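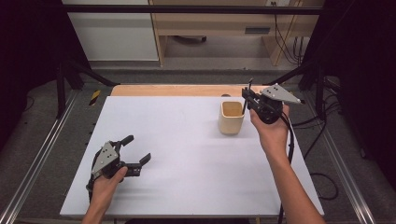

Fig. 2. Tablero blanco colocado sobre la mesa, con el vaso cuadrado de color crema cerca del borde del fondo.

4. Colocación del tablero y del vaso

Antes de empezar, la mesa debe estar limpia. El tablero Dituvholm se pone encima de la superficie de madera, sin tornillos.

1. Pase un paño seco por la mesa y también por la cara inferior del tablero.
2. Baje el tablero despacio, con las dos manos, y céntrelo a los lados.
3. En el fondo deje visible el canto claro de la mesa. El agujero pequeño y oscuro, en la unión del tablero con la madera, sirve como referencia.
4. Empuje el tablero con la palma en cada esquina. Si se mueve, levántelo y repita el paso 1.
5. Ponga el vaso de pie sobre el tablero, delante del agujero.

Nota: el interior del vaso es de madera clara. No lo llene de agua y no lo lave en lavavajillas.

Nota: el vaso de repuesto se pide con la referencia 377 a Plustness, a la atención de Nicanor Medina. En agosto los pedidos tardan 17 días.

PRECAUCIÓN: no arrastre el tablero cuando el vaso está encima. Primero retire el vaso y después mueva el tablero.

PRECAUCIÓN: los cables sueltos en el suelo deben quedar fuera de la zona donde se camina.

Para guardar el conjunto, siga los pasos en orden contrario. El tablero se guarda siempre plano, con la cara blanca hacia arriba.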